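# Gallside dining room reopens with shared tables

The dining room at the Gallside community center will reopen in May after being closed for 90 days for floor and wiring repairs, the center said.

Lunch will be served from 11:30 a.m. to 2 p.m. The kitchen is also adding an evening meal, starting at 6 p.m., which it has not offered before. Both will be served at long shared tables, and the small four-seat tables used before the closure have been sold.

"People used to come in, eat by themselves and leave," said Athina Psarras, who manages the center. "We had asked for longer tables for years, and with the floor coming up anyway it was the right time to change the room."

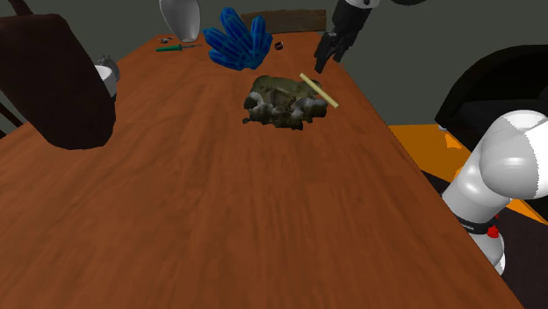
The repairs were paid for in part by a neighborhood appeal that drew 1,673 donations. The rest came from the center's building fund. Work was held up early on when the contractor, Kanier, found old water damage under the kitchen doorway and had to replace 3 joists.

Markos Panagiotou, who runs the kitchen, said the menu will stay close to what regular diners know. Lentil soup, baked fish and stuffed peppers are all coming back. Bread will come from the Pappas bakery on Irent Street, which supplied the center before the closure and kept the standing order open - something Panagiotou said he was grateful for.

The room will seat 90 people. Bookings are not needed for lunch, but groups of eight or more are asked to call ahead for the evening meal. Prices for lunch are unchanged. Evening prices will be posted at the front desk before opening.

The side entrance remains closed while the ramp is resurfaced. Visitors should use the main doors on Irent Street until further notice.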